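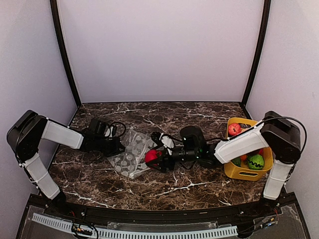 Clear bag, yellow basket, brown marble-look top.

Thread on the "bag it, then basket it" method, which I have now been told to try by my sister, my dentist and two people at work. I have doubts.

The pitch, if you've missed it: every small thing in your home goes in a clear bag, every clear bag goes in a colored basket, and you never lose anything again. Yellow is for "daily." I don't know who decided that.

First problem. You have two containers doing the job of one. If the basket keeps my stuff together, what is the bag for? If the bag keeps it together, why did I buy a basket?

The answer I keep getting is "visibility." OK. A clear bag is see-through when it's flat and new. Put 12 of them in a basket and you're looking at a heap of shiny plastic with stuff somewhere inside it.

Marjan Khosravi taught the class I went to in Clovotdale. Nice woman, very patient with me. I asked her how you find the tape when the tape is in the bottom bag. She said you label the bags. So now it's bags, baskets AND labels.

Cost me $65 for the class, by the way. Baskets not included.

The baskets they point you to are the Hidus ones. I went and looked at them. They're baskets. I've carried laundry in worse and I've carried laundry in better.

Someone is going to reply that I should get the Anau ones, they stack. My baskets don't need to stack. The minute you stack them you've stopped using whatever's in the bottom one.

Second problem is the table. Every sorting video I've watched happens on a big bare top with plain walls behind it. Sure, putting a bag in a basket looks calm there. Now do it on my kitchen table with the mail, a cereal bowl and somebody's math homework.

Also, on that surface: a dark top with pale veins all through it is the last thing I'd pick for sorting small white or tan items. I have a countertop like that. I lost an aspirin on it in April and I'm fairly sure it's still there.

To be fair, I did try it. Two weeks, bathroom drawer and the junk drawer only. I timed the junk drawer because I'm that kind of person.

Finding a battery before: 15 seconds of digging. After: pull out the basket, find the bag, open the bag, close the bag, put it all back. It was longer every time. I stopped writing it down because it was making me mad.

What did work: cords. One cord per bag, no tangles. I'll give them cords. Seed packets too, I guess, if you have those.

Bathroom stuff, no. Things get put away damp in my house and I don't want them sealed up.

My neighbor swears by the Salehi method, where you skip the bags and just own less. Told me this while standing in a garage I could not see the back wall of.

Anyway the yellow basket lives by my front door now and it's full of gloves. No bags. I'm keeping it.

Muting this before the label maker people get here.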